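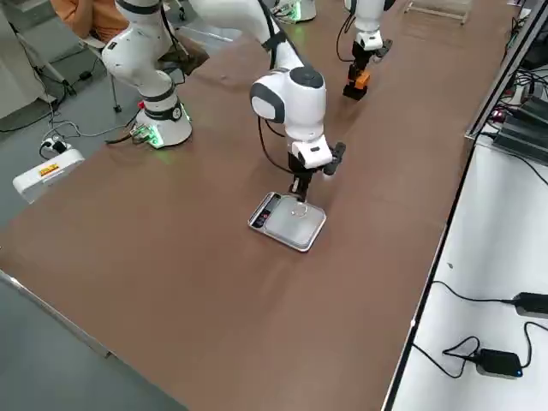
Žydrūnas Paju: Before you send it back, try it on a different spot on the table and leave it alone until the zero stops moving. Mine did the same wandering thing for a week and it was the feet, not the scale.

Thank you, thank you! I did exactly that over the weekend and I have so much to report that I'm putting it all in the ticket in one go. Sorry for the length. I got really into it.

Ticket subject: Digital kitchen scale, reading drifts and won't repeat
Status: Open, waiting on customer (that's me, I'm answering now)
Opened: Saturday, August 14, 2021
Bought from: Flondetti, in May
Support: Hilstead kitchen help desk

The problem as I first wrote it up

Put a light thing on, get a number. Take it off, display doesn't go back to zero. Put the same thing on again, get a different number. Heavy things seemed fine, or fine enough that I never noticed. It started bothering me with yeast and salt, where a couple of grams is the whole recipe. I bake the Minden loaf from the Grigaitė booklet every week and it went flat twice, so naturally I blamed the scale.

What the desk asked me to check

1. Fresh battery.
2. Unit setting.
3. Flat, hard surface.
4. Whether anything touches the platform while it weighs.
5. A repeat test with one light object and one heavy object.

Battery

Changed it first thing. No difference in the drift at all. The digits do look darker now, so the old one was on its way out anyway and I'm glad I did it. I also wiped the contacts with a dry cloth while the cover was off. There was a bit of flour in there (how??) and I got it out with a toothpick.

Unit setting

Grams. I pressed the unit button through the whole loop to be sure, and it came back to grams. One thing I want to mention for your notes: if you hold the button too long on mine, it jumps past grams and you have to go all the way round again. Not a fault, I think, but it would confuse somebody in a hurry.

Surface

OK, this was the big one, and Žydrūnas gets the credit. I'd been weighing on the counter next to the stove, on top of a folded dish towel so the scale wouldn't slide. The towel! I had stopped seeing it. With the towel under there, the zero would creep every time I leaned on the counter. I moved everything over to the big brown table, no towel, no mat, and turned the scale on with the platform bare.

The zero sat still. I stood there and stared at it like it was a kettle. Still zero. I was so pleased I called my sister.

I also turned it over and looked at the feet. One had a crumb stuck to it, dried on hard. Warm water on a fingertip and a bit of rubbing got it off. I didn't want to soak anything. Dried it, set it back down, pressed each corner of the scale with one finger. No rocking.

Anything touching the platform

Yes, also guilty. I used to keep the scale pushed up against the dish rack, and if a plate leaned out it could rest on the edge of the platform. I'd never have thought of it if you hadn't asked. The rack and the scale now live well apart from each other.

Same with my hands. I hold the cup while I pour. I know, I know. If you keep even a light grip on it, the number you read is partly you. Now I put the cup down, let go, pour from above and wait.

Repeat test, light object

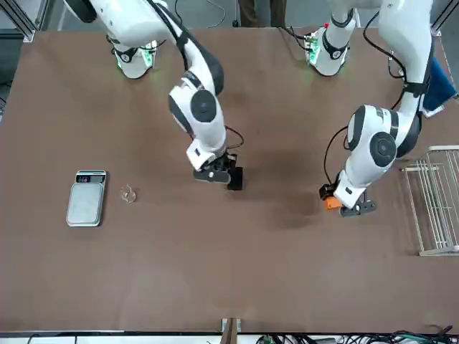 I used a small glass cup for the light test, always empty, always set in the middle of the platform. On, read it, off, wait for zero, on again. I did that 16 times, writing each number on the back of an envelope, and got 35 g every single time. Every one! Before the move I couldn't get the same answer twice running, so I did the last few more slowly just in case I was rushing it into behaving.

Then I tried the cup out at the corners of the platform. It still read 35 g at three of them. At the corner nearest the buttons it flickered up one gram and came back. I can live with that, and I always use the middle now, but I'm writing it down in case it means something to you.

Repeat test, heavy object

The heaviest thing I own that fits is my soup pot with its lid on. The scale is rated to 4,000 g, so I filled the pot partway with water and stopped when it felt like plenty. First reading 2,796 g. Took it off with both hands, waited for zero, put it back. 2,796 g again. Please picture me doing a small dance, with no water spilled.

The pot is wide enough to hang over the display, by the way, so I had to crouch down and peek under it to read anything. My trick for that is an upside-down bowl on the platform first, then tare, then the pot on top of the bowl. It lifts the pot enough to see the digits from a normal standing position. Just remember that the bowl counts toward the limit.

One leftover thing: tare and slow pouring

This is the only part I still have a question on. If I tare with a container on and then add something very, very slowly, like salt from a spoon, the display sometimes stays on zero for the first pinch or two and then catches up all at once. It does this on the table too, so it can't be the towel.

What I tried:

Pouring faster: no lag.
Lifting the container and setting it back down: the number jumps to what I'd expect.
Adding the salt to a separate cup and then putting the whole cup on: works perfectly.
Waiting longer after tare before I start: made no difference.

My guess is that it takes the tiny bit of weight for drift and hides it. If that's just how these scales work, please tell me and I'll carry on with the separate cup, which I've come to like anyway. I weigh the yeast in one cup and the salt in another and everything is lined up ready before the flour even comes out of the cupboard. So much calmer!

And the auto-off: can it be made longer? Mine goes dark if I stop to look something up in the booklet, and the tare goes with it. I couldn't find a setting for that on any button or combination of buttons. If there isn't one, no problem, I'll write the container weight on a sticky note.

Where that leaves us

I no longer want the return. Please cancel the label you sent me – the drift is gone and I'm really happy with it. I'd like the ticket kept open only for the two questions, slow pouring and auto-off.

Could you also pass a note to whoever writes the instruction leaflet? It says "place on a suitable surface," and I truly believed my towel was suitable. "Hard and flat, nothing underneath" would have saved me two loaves.

Baked again on Sunday night with everything weighed on the table. Lovely high loaf, open crumb, and half of it was gone before it had cooled. I'll check back here in the evenings, so take your time with the answer.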